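Drorley Test Kitchen – Workshop Notebook
April
Entered by Vigfúsdóttir

Subject: cultured dairy for the restricted menu, batch 16, with notes on broth and on the oat-free snack trial

1. Purpose of the entry

This entry records the second round of work on the long-fermented yogurt intended for clients who are following an elimination menu and cannot take ordinary store yogurt. The first round produced a product that set well but was judged too sour by most of the tasting panel. The kitchen was asked to find out whether a change in starter quantity or in holding temperature would soften the taste without shortening the fermentation. The 24-hour period is fixed by the menu plan and is not open to adjustment here.

2. Milk and starter

Whole milk was used throughout, from the same supplier as before. Each jar was filled from a single pot so that heating would be identical across the set. The milk was brought to 180 °F, held there for ten minutes, and cooled in a water bath to 108 °F before the starter went in. The skin was lifted off and discarded. In the first round it was stirred back in, and several jars had threads near the surface that the panel disliked.

Starter was plain yogurt from batch 15, kept cold for four days. Jars A and B received one tablespoon per quart. Jars C and D received two teaspoons. Jar E received one tablespoon of the Prukwood dried culture, made up in a little warm milk according to the instructions on the packet.

Jars A, C and E were held in the warming cabinet at 106 °F. Jars B and D were held at 100 °F in the small cooler, with hot water bottles changed at intervals. The cooler lost heat faster than planned in the evening and read 96 °F at 9:40 p.m. The bottles were replaced and the reading was back at 100 °F by 10:15 p.m. Colleagues repeating this should change the bottles every three hours and not every four.

3. Results at 24 hours

Jar A: firm, clean break, a thin layer of whey. Sour, much as in the first round.
Jar B: softer, pours from a spoon with some persuasion. Noticeably milder.
Jar C: firm, slightly grainy toward the bottom. Sour.
Jar D: soft, a little stringy. Mild, with a flat aftertaste.
Jar E: firmest of the set, very smooth. Sour, though with a rounder taste than A.

The holding temperature seems to matter more than the amount of starter. One set of jars is not enough to say so with confidence, and the dip in the cooler makes B and D less reliable as a pair. The jars were chilled overnight and tasted again at 8:30 a.m. A had mellowed somewhat. D had not improved.

Part of jar B was dripped through cloth for six hours. A starting weight of 505 grams gave a thick, spreadable curd that took salt and chives well and would serve as a replacement for cream cheese. The whey was kept for the vegetable ferment.

4. Cloths and straining bags

Straining cloths are to be rinsed in cold water directly after use and before any hot wash. Hot water sets the milk protein and leaves a smell that does not come out. Following the rinse, cloths go through a hot cycle with unscented soap and no softener, then a second rinse. They are to be hung, not folded, until fully dry. Two of the older cloths have begun to fray along the hem and are being withdrawn from dairy work – they may still be used for polishing.
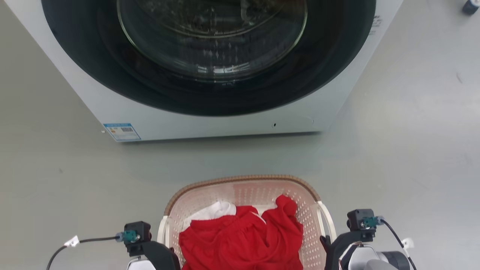
Front-loading washing machine, black ring around the door.

5. Meat broth

The short-cooked broth was made to the written recipe, with chicken legs, skin on, simmered for two and a half hours. The pot was started at 7:15 a.m. and skimmed twice. It gelled on cooling, although less firmly than the batch made with feet added. The kitchen proposes to include feet as standard and to list them in the recipe, with wings as the alternative for households that would prefer not to handle them.

Salt remains a point of disagreement. The recipe gives none until serving. Two tasters found the broth dull without it and reported that they would be unlikely to drink a second cup. For families trying to move a reluctant child onto broth, a small amount of salt in the pot may be sensible. The wording in the handout should be revised to allow it.

Freezing in muffin trays worked well. The portions came out cleanly once the base of the tray had been dipped in warm water.

6. Snack trial

The squash and egg pancake, known in this kitchen as the Nana, was tried again with the squash roasted the day before and drained. This corrected the wet center recorded in the last entry. The mixture was three eggs to one cup of squash, fried in ghee on a low heat, turned once. Pancakes larger than a palm broke when turned. They hold for two days in the refrigerator and are acceptable cold, which makes them suitable for a lunch box.

The version with cooked apple browned too quickly and stuck. It is set aside for now. A lower heat or a covered pan might help, but there was no time to try either.

The coconut version was not made. The bag on the shelf was the sweetened kind and had been put in the wrong bin.

7. Handout text

The present handout tells clients what is removed from the menu in its first paragraph and does not mention anything they may eat until the second page. It is recommended that the order be reversed. It should also state plainly that the menu is to be followed with the guidance of the client's own doctor or dietitian, particularly for children and for anyone taking regular medicine. The sentence on expected tiredness in the first days is vague and should be reviewed by the clinical side before it is printed again.

8. To do

Repeat B at a steady 100 °F, three jars, with the cabinet turned down in place of the cooler.
Try the Prukwood culture at 100 °F.
Check the cabinet thermometer against the probe. It read 112 °F when empty with the dial at its usual mark, and settled only after the jars went in.
Order muslin.
Relabel the coconut bin.
Whey from B: start the carrots.

Recent entries
Batch 15: first round of the 24-hour yogurt
Vegetable ferments: salt levels and jar sizes
Ghee: yield from two brands of butter
The Nana pancake: why the center stays wet
Broth storage in small portions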